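Budgeting for a small two-arm bench cell – what am I forgetting?

Posted by ineo_shopfloor, 12/13/23

We're a small outfit that packs board game parts, and after three years of asking I have been given permission to spend money on automation. The permission came with a spreadsheet, and the spreadsheet has five rows: arms, grippers, table, shipping, "misc." I'm told misc is where dreams go.

Before buying anything we're working it all out in simulation. The task is dull on purpose. Pick up a die, put it on a tan square, do it again until retirement.

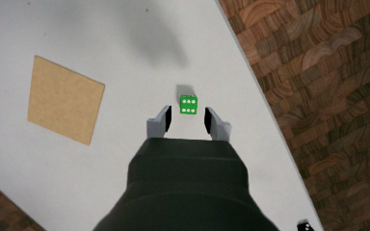
The arms are the easy part, since every vendor will quote you an arm before you've finished saying hello. What I can't get a straight price on is everything attached to them. Baltico quoted us $1,946 per gripper, fingers not included, as if we might prefer to go without. The integrator wants eleven weeks. The budget closes at the end of December. Is it sane to buy both arms now, or should I start with one and beg for the second later?

baltico_survivor

Buy one. Get it working, then buy the second. You'll learn enough from the first that the second order will look different anyway. Ours did. We had the wrong cable lengths, the wrong finger pads and a controller that wouldn't fit under the bench.

Also ask what the warranty covers if you swap the fingers yourself. We found out later than I'd have liked.

josico_dan_not_dan

just get two, one always breaks

economou_bench

I'd split the difference. Get the quote for two, order one, and make them write the second one's price into the paperwork with a date on it. Economou did this for us without much fuss, and it cost me one slightly awkward phone call.

On the layout, plan for both arms from day one even if one spot sits bare for a year. Work out the mounts, the power and the reach before you drill anything. Moving a pedestal after it's bolted down is a fine way to meet your landlord.

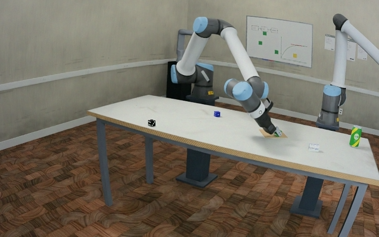

Do I need to budget for safety equipment if the arms are sold as collaborative?

Budget for a risk assessment at the least, and leave money for whatever it asks for. The arm may be rated to work near people, but the assessment looks at the whole job, including the gripper and whatever it's holding. Ask for that price as its own line so it doesn't vanish into misc.

Other rows I'd add to your spreadsheet: spare finger pads, training for more than one person, and the simulation license if you're on a trial. Ours went from free to very much not free in the middle of a project. Double whatever you had down for cables.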